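Usmont two-handed demonstration gripper set: bench review

Reviewed: one pair, left and right, with marker cubes, cable set and the Kedik recording software. Loan period: August. Task used for most of this review: scraping a flat white panel with a wide hand scraper.
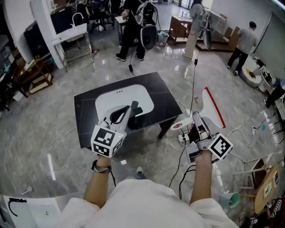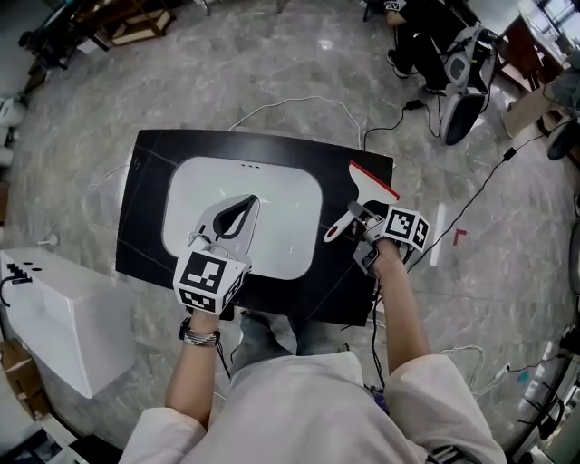 Both: scraper in the right gripper, left gripper over the panel.

Makori, August

The Usmont set is a pair of hand-held grippers for recording manipulation tasks without a robot in the loop. The operator holds one in each hand, does the job, and the software turns the movement of the two cubes and the opening of the jaws into trajectories. We already own an older single-handed unit from Truvley, and the question was whether the Usmont pair justifies its higher price for two-handed work with tools.

Scraping was chosen as the main task for three reasons. It needs steady contact along a line, it needs a second hand to hold the work still, and it puts a sideways load on the jaws that picking up blocks does not. We also ran some folding and some sorting, which are covered briefly further down.

Setting up

The grippers arrive assembled. The cubes are fitted separately and each has to be registered to its own side. Swapping them is possible and the software does not complain until the first calibration pass, when it reports a poor fit and leaves you to work out why. A coloured band or a letter on the mounting would fix this.

First calibration took 45 minutes, including reading the manual twice. Later ones took 16. The procedure asks for a slow sweep of each gripper followed by ten full open-and-close cycles. If you hurry the cycles, the jaw width is logged short at the wide end and the error stays in every recording until you repeat them. Check the width trace before you start work.

Power and data go by cable. Allow more floor than you think you need, and decide where the leads will run before anybody steps into position. We ended up keeping adapters well forward of the operator's feet. A longer lead is sold as an accessory and should be in the box.

Holding a tool

The scraper has a broad white blade with a red edge. With the handle well back in the jaws, the grip was firm enough for light and medium strokes. Under heavier pressure the tool began to rotate about the contact point, so that one corner of the blade led and the other lifted. Moving the grip nearer the blade reduced this, at the cost of the knuckles coming close to the work.

The Truvley unit has flat pads and is worse here; the same handle turned under medium pressure. Usmont also sells a ribbed pad, which we did not have.

Jaw closure follows the hand closely. There is a small dead zone at the start of travel, noticeable on thin objects and irrelevant on a handle. Return springs are stiff. After a long run of strokes the right hand was tired before the left, and two of our operators asked for a lighter spring. Spring rate cannot be adjusted by the user.

The left hand

Steadying the panel is the part that shows up the design. The fingers are long enough to press on a flat surface with the wrist clear of it, and the tips do not skid much if the approach is steep. At a shallow angle they slide. New operators all began too shallow and had to be corrected.

Force is not measured. The recording tells you where the tip was and how far the jaws were open, and nothing about how hard it pressed. For scraping this is a real limitation. A stroke that removes residue and a stroke that passes just clear of the surface can differ by less than the position noise. We dealt with it by noting good and bad strokes by hand as they were made, which is slow and which Kedik supports only through a free-text field.

Tracking

Position tracking was good with both cubes in clear view. Losses occurred mainly when the right forearm crossed over the left cube, which happens naturally at the end of a long stroke towards the body. The software fills short gaps and marks them; long gaps end the episode. On our first full session we kept 71 per cent of episodes. After telling operators to stroke across the body instead of towards it, losses became uncommon enough that we stopped logging them separately.

Work height matters. On a low table the operator looks steeply down and the cubes stay in sight for most of the stroke. At standing bench height the cubes sit edge-on for part of each movement and drop-outs are more frequent. The manual does not mention this.

Polished surfaces caused less trouble than expected. Strong sun on a Saturday morning did produce a run of bad frames, cured by lowering a blind.

Other tasks

Folding cloth: adequate. The fingertips catch a single layer about as well as a thumb in a thick glove. Sorting small parts: fine down to the size of a pencil sharpener, tedious below it. Screw lids: poor, for want of wrist range with the cube fitted.

Kedik software

Recording is reliable. We had one crash in the whole loan and lost the episode in progress, with earlier ones intact. Export is to a documented format and was read by our own scripts after an afternoon's work. The review screen is weaker. Episodes are listed by time only, there is no side-by-side playback of left and right, and trimming requires typing in frame numbers.

Default episode length is capped at 60 seconds. This suits pick and place and is too short for cleaning a whole panel. The cap can be raised in a settings file but not from the screen.

Support

Usmont answered two queries, one within a day and one after a reminder. The second, on cube registration, produced a corrected page for the manual.

Verdict

For two-handed work where one hand holds a tool and the other holds the job down, the set is better than the Truvley and we would buy it at the current pair price. For tasks that depend on pressure, wait for a version with a force sensor or budget for adding your own. Get the longer lead and ask for the ribbed pads at the time of ordering, as they are charged separately for carriage afterwards.

For: firm hold on handles, sound tracking in clear view, open export format.
Against: no force data, stiff fixed springs, short leads, clumsy review screen.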